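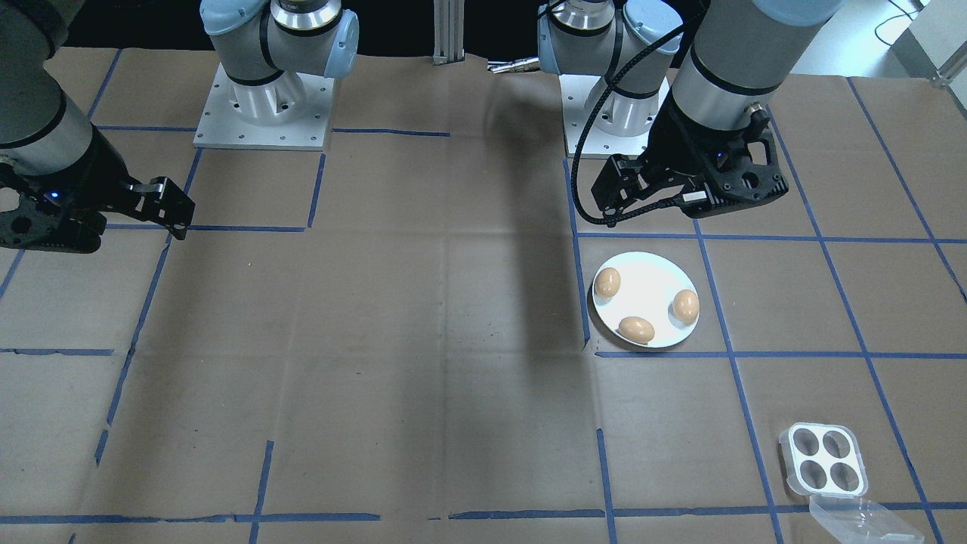

Donnerstag, kurz nach 10, Werkstatt

Also, Eier. Ich hab mir das Thema gewünscht und jetzt hab ich es. Drei braune auf dem weißen Teller, dazu der kleine Eierbehälter von Lacroix mit vier Mulden, zwei mal zwei, Klarsichtdeckel offen. Mir gefällt der Behälter richtig gut (unten rechts in der Ecke hat er bisher den besten Platz). Der Teller ist das eigentliche Problem: Eier rollen, und zwar immer dahin, wo man sie nicht haben will! Vielleicht doch den tieferen aus der Teeküche nehmen. Bitte nicht wieder den mit dem Sprung.

Für die Liste Bedska: Eier Größe M, 19 Cent das Stück, im Hofladen Rosudgate gekauft. Kassenzettel klebt hinten im Heft. 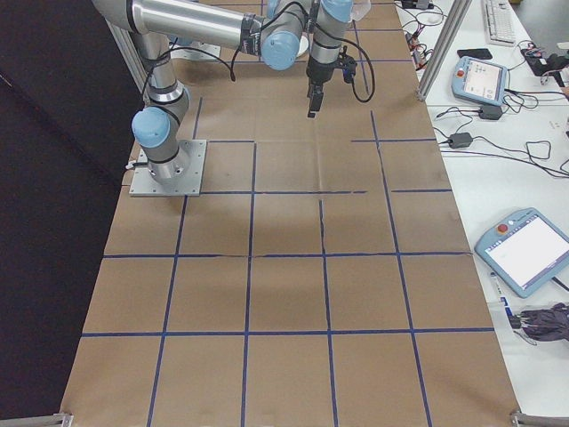 Werkstattheft Bedska | Eintrag vom Donnerstag | Tisch und Papier

Zum Papier: Das Kraftpapier hat inzwischen ordentlich Knitter, und an den Stößen liegt das blaue Klebeband nicht mehr sauber in einer Linie. In der Mitte ist eine Querlinie unterbrochen, rechts macht eine Längslinie oben einen Knick. Mich stört's, aber für die Eier reicht es, die Felder kann man ja trotzdem alle lesen. Neu kleben will ich erst, wenn die Rolle von Vundetau da ist (200 cm breit, dann hätten wir endlich weniger Stöße!).

Noch offen:
Klebeband nachbestellen, Malerkrepp, wieder blau
Deckel vom Behälter probieren, ob er mit M-Eiern richtig zugeht
Eier abends zurück in den Kühlschrank, oberstes Fach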